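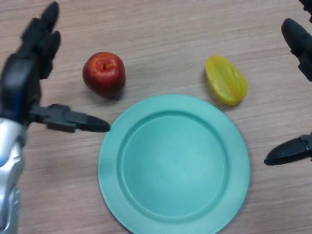

Setting Out Fruit: Color and Plate Size

Senga Jardine and Bheki Shezi

Our project asked whether the color of a plate changes which fruit people pick first. We used a red apple, a yellow star fruit and a teal plate on a plain wooden table.
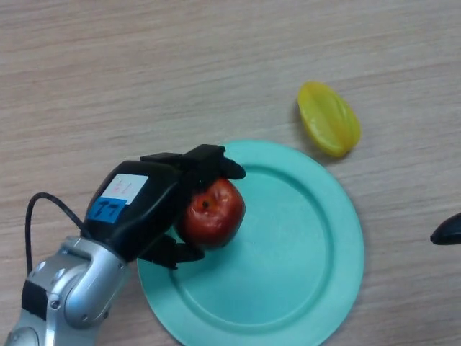 We asked 34 students at Tierney to choose. Most went for the apple -- a few had never tasted star fruit and said so on the form. In July we want to repeat the test with a white plate and 40 students.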